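Bajpai Street Community Kitchen
Progress report to the Horetti Fund, April 2018
Prepared by Yuk-lan Tang

Short one this time, full figures to follow with the acquittal.
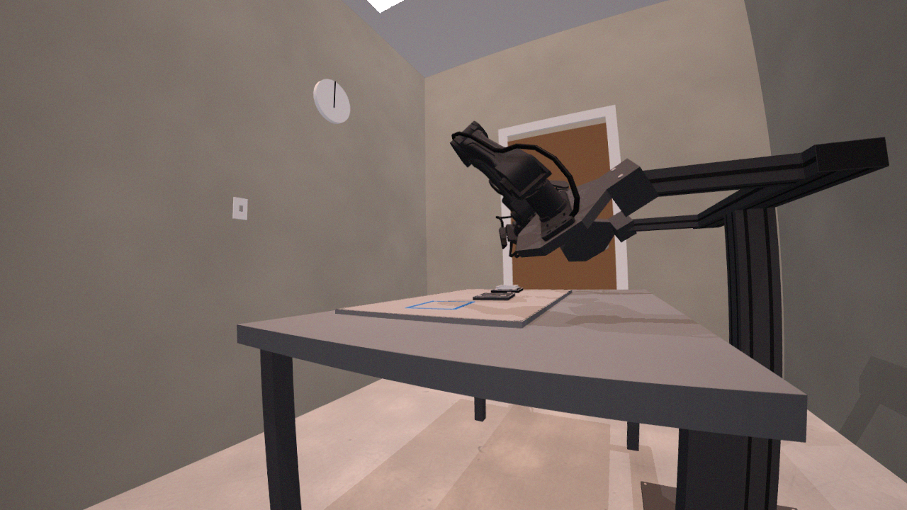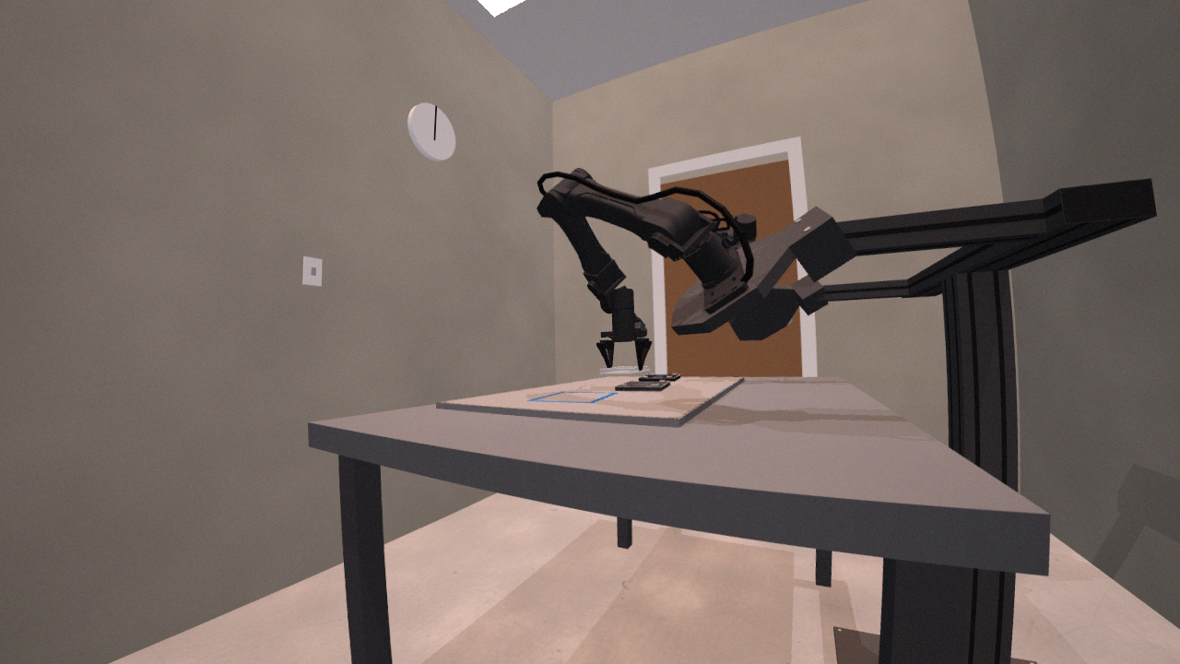 Grey table and brown door in the first view; same table in the second.

Meals — 200 a week now, up from 52 at the start of the grant. Mostly soup and rice dishes. Pick-up still the busiest, home delivery slower than we'd like.

Cool room — Urkier finally delivered the compresser. Fitted, invoice attached. 4 shelves short, chasing.

Training — Yu-ting Chung has run both food safety sessions. Good turnout at the first, patchy at the second (clashed with school pick up). Will move it to evenings.

Budget — on track exept fuel. Would like to shift the unspent signage money across to cover it, please advise.

Next: Trurkeck deliveries to start by September, pending van rego.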